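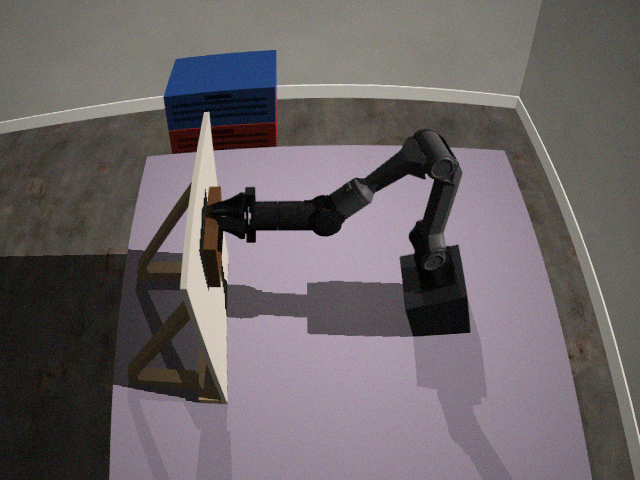

Fig. 1. Upright panel in a brown wooden frame, with stacked crates behind.

Unit 5. Wiping loads and the care of vertical writing surfaces
Course handout, Prenville site, revised May 11, 2018

5.1 Scope

This unit covers fixed and free-standing boards used in teaching rooms: painted steel, enamelled steel, melamine-faced and coated glass. Chalkboards are dealt with in Unit 6. Students should have read the notes on surface energy before the session, as the terms wetting, film and release are used below without further definition.

5.2 How dry-wipe ink releases

A dry-wipe ink has three parts that matter here: pigment, a volatile solvent (usually an alcohol) and a release agent. When the solvent leaves, the release agent lies between the pigment and the board and keeps the two from bonding. The dried mark is a weak film, and a light shearing force will lift it.

Permanent inks contain a binding resin in place of the release agent. The resin keys into pores and scratches. Going over a permanent mark with a dry-wipe marker puts fresh solvent on it, which softens the resin for a short time. Wipe before the solvent flashes off.

5.3 Ghosting

Ghosting is the faint image left after wiping. Causes, in the order in which they should be checked:

Ink left on the board over a long break (the December closure is the usual culprit)
A worn or micro-scratched coating
Cleaner residue
A dirty eraser 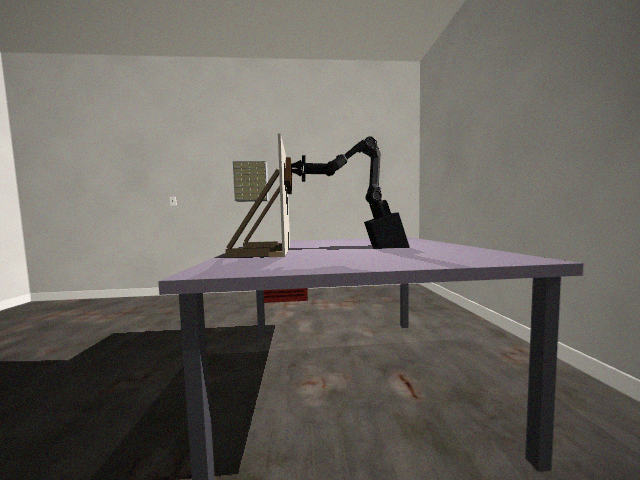 Melamine ghosts soonest. The facing is slightly porous once the top layer has gone, and no cleaner will bring it back. Enamelled steel is fired glass on metal and does not absorb ink, so ghosting on enamel nearly always means residue. Clean with isopropyl alcohol, rinse with water, dry with a lint-free cloth, then write and wipe a test patch.

5.4 Normal force and stroke

Frictional force at the eraser face is the product of the normal force and the coefficient of friction. Pressing harder raises the shear on the film but also raises wear, and trapped grit does far more harm under a heavy hand. Use moderate pressure with overlapping strokes, top to bottom.

On free-standing boards the normal force also produces an overturning moment about the rear foot of the stand. The moment grows with the height of contact. Work the upper third with less pressure, or brace the stand.

5.5 Worked case

The Fenadau stand has a board 900 mm high. Take the push as horizontal and applied at the top edge, and ignore the height of the feet. For a push of 5 N:

M = 5 x 0.9 = 4.5 N m

The restoring moment is the combined weight of board and stand multiplied by the horizontal distance from the centre of mass to the rear foot. Repeat the sum for the Mutiso stand, using the data on sheet 2.

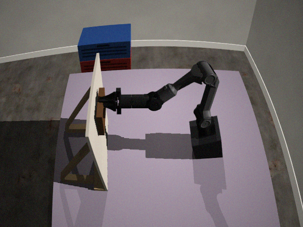 Fig. 2. Contact with the face of a free-standing board.

5.6 Before the next session

Read the Plasden notes on abrasion testing, item 1094 in the course library. Bring a used felt eraser and a clean cotton cloth.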